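The Pencil Case Problem: A Gallery of One, So Far

I have been suspicious of pencil cases for a long time. You buy one, you feel organized for a weekend, and then it becomes a small fabric sack of things you can't find. My friend Yufang Song disagrees. She thinks a case is the difference between a person who draws and a person who means to draw, and she has been telling me this since May, when she started keeping one packed at all times and I started keeping a list of complaints.

This gallery page is supposed to settle it. The plan was a long row of pictures, one case to each, with a line or two under every one. So far there is one, a case lying open on a floor. Most of my own sorting gets done on a floor too. Store displays have everything fanned out and facing the same way, and I don't believe anyone's pens live like that.

Some notes before you scroll down, for those who wrote in after the last page.

On soft cases. I still think they are oversold. A fabric pouch has no shape of its own, so the longest thing in it decides how the rest will lie. Put a ruler in and the erasers go straight to the bottom. Lihua Tang says to load the long things first and drop the short ones down the side. I tried it. It works until you take one pen out.

On wide zippers. Fine, I will give them this one. An opening that spreads properly beats the narrow slot on my old Rosudis, where I had to go in with two fingers and hope. You can see what you own. Whether you wanted to see it is another matter.

On linings. Every product page I read says a pale lining makes dark pens easier to find. Maybe. A pale lining also shows every ink mark you ever made, and mine looks like a map of somewhere unpleasant. I would take the marks over a black lining, but I wouldn't pay extra for either.

On "holds everything." No. The Dullico listing I was sent has 3,451 reviews, and I read more of them than I care to admit. Plenty of people say it holds everything, and then you get to the photos and it's six gel pens and a glue stick. Fill one up with the pens you really carry, the markers you may need, a pencil or two, and then try the zipper. That is the test I'd like to see in a review.

On tape. I keep getting asked if tape belongs in a pencil case. I say it doesn't. A roll is a fat round thing and takes the room of a whole fistful of pens. Yufang says a small roll is fine if you put it in flat at the end. We have gone back and forth on this – at length, and not always politely – and neither of us has moved. My tape stays outside, and yes, I lose it.

On color. Bright is useful. I have left a gray case behind on a gray chair and walked off. I don't think a cheerful color makes anyone draw more, whatever the Rova people print on the tag, but at least you'll notice the thing when you stand up to go.

If you have a case that has stayed tidy for longer than a month, send me a picture with the zipper open. Closed ones don't count. Any case looks good closed. I'll put up the ones I believe, and Yufang can have the rest for her own page.
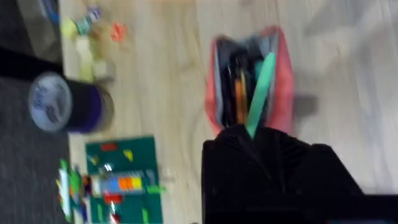
Coral-pink pouch, wide open and well packed, orange pencil in with the dark pens. Something mint green is already poking out past the lip. The tape is on the floor, where I say it belongs.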